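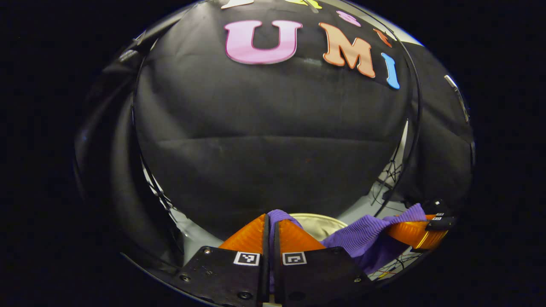 Danzer Communications – Release Engineering Products

For immediate release

9 December 2021

Danzer ships Vivalum 6 with shared test environments and built-in rollback for database changes

TRATERCOMBE – Danzer today announced the general release of Vivalum 6, the new major version of its deployment software for teams that run their own servers. The release adds shared test environments, a rollback step for database changes, and a new approval screen that replaces the email approvals used in earlier versions.

Vivalum is used by software teams to move a build from the source repository to a running system. It keeps a record of what was deployed, where, by which account, and from which commit. Version 6 keeps the same deployment file format as version 5, and existing files will run without changes.

Shared test environments

Earlier versions of Vivalum tied each test environment to one project. Teams that worked on several services had to build a separate copy of everything those services depended on, even when the copies were identical. Many customers told Danzer that the cost of keeping these copies in step had grown larger than the cost of the test hardware.

In Vivalum 6, a test environment can be owned by a group and used by any project in that group. A project reserves the parts it needs, runs its tests, and releases them. If a part is already reserved, the job waits in a queue, and the queue is visible to everyone in the group. An administrator can set a limit on how long a reservation may be held. When the limit is reached, the reservation ends and the job is marked as expired, with its logs kept.

Reservations can be made for a whole environment or for a single service inside it. Read-only use of a service does not require a reservation. A message broker or a lookup service, for example, can be used by many jobs at the same time.

Rollback for database changes

Vivalum has been able to roll back application code since version 2. Database changes were left to the customer's own scripts. This worked for small teams, but it meant that a rollback started at night could put old code in front of a new schema.

Version 6 treats a database change as part of the deployment. Each change is stored with a matching reverse change, and Vivalum will not accept a deployment that has one without the other unless the project owner has marked the change as one-way. One-way changes are shown in the deployment plan with a warning, and they need a second approval.

Before a rollback starts, Vivalum lists the reverse changes it intends to run and the tables they affect. It does not restore deleted rows. Customers who need to recover data should continue to use their normal backups, and the documentation has a new chapter on how the two fit together.

The rollback feature works with the relational databases already supported in version 5. Support for document stores is planned but is not part of this release.

Approvals

The email approval system has been removed. Approvals are now made on a single screen that shows the difference between the current and the proposed deployment, the test results, and any one-way database changes. An approver can accept, decline, or ask for a delay. All of these are written to the audit log.

Teams that have built their own tools around approval emails can use the approvals endpoint in the Vivalum web interface. Danzer has published a short migration note that covers the most common setups, including chat notifications and on-call rotations.

Pilot at Purnden

Vivalum 6 was tested before release by Purnden, a scheduling software company that runs 29 services on its own hardware. Purnden used the shared environments and the rollback feature in production for the whole of the pilot period.

Before the pilot, Purnden released on a fixed schedule, and a service that missed its slot waited for the next one. The company has now dropped the schedule for most of its services and deploys them when they are ready. Its billing service is still on the old schedule at the request of its finance department.

"The queue was what people noticed first," Purnden's platform team said in a statement. "We used to ask in chat whether anyone was using the test system, and then wait for an answer. Now we look at the page. The rollback took longer to get used to. Writing the reverse change is extra work, and some of our developers did not like it at the start."

Feedback from the pilot led to two changes in the product. The first is the time limit on reservations, which was not in the original design. The second is that the deployment plan can now be exported as plain text, so that it can be attached to a ticket.

Changes to existing behavior

Customers should be aware of the following before they upgrade:

The Vivalum agent must be upgraded before the server. A version 5 server will accept version 6 agents, but a version 6 server will refuse older ones.

The default retention period for job logs is now set per group. Existing per-project settings are kept during the upgrade and can be removed later.

The command "deploy now" no longer skips the test stage. Customers who need to skip it can do so with a separate permission, which is off by default.

Email approval addresses stored in project settings will be ignored. They are not deleted and will appear in the settings export.

The old dashboard is still present in version 6 but will receive no further changes. The new dashboard opens by default – users can switch back from the account menu.

Danzer recommends that customers run the upgrade check before they start. The check reads the current configuration and reports anything that needs attention. It makes no changes.

Availability and pricing

Vivalum 6 is available for download now from the customer portal. There is no change in price for customers with a current subscription, and shared environments and database rollback are included in all editions. Customers on version 4 must upgrade to version 5 first.

Version 5 will continue to receive security fixes. Danzer will publish an end-of-support date for it in January, together with the dates for the first maintenance release of version 6.

Installation packages are provided for the same operating systems as version 5. A container package is also available for evaluation use. It is not supported for production in this release.

Documentation and training

The full documentation has been updated and can be read without an account. The release notes list every change, including fixes too small to mention here. Recorded walkthroughs of the reservation queue and the approval screen are in the training section of the customer portal.

An online question session for administrators will be held in January. Registration details will be sent to the technical contact listed on each subscription. Customers who want to change their technical contact should do so in the portal under account settings.

About Danzer

Danzer develops deployment and release software for teams that operate their own infrastructure. The company is based in Tratercombe. Its main product is Vivalum.

Media and analyst questions can be sent through the press form on the Danzer website. Support questions should go through the customer portal, as the press form is not monitored by the support team.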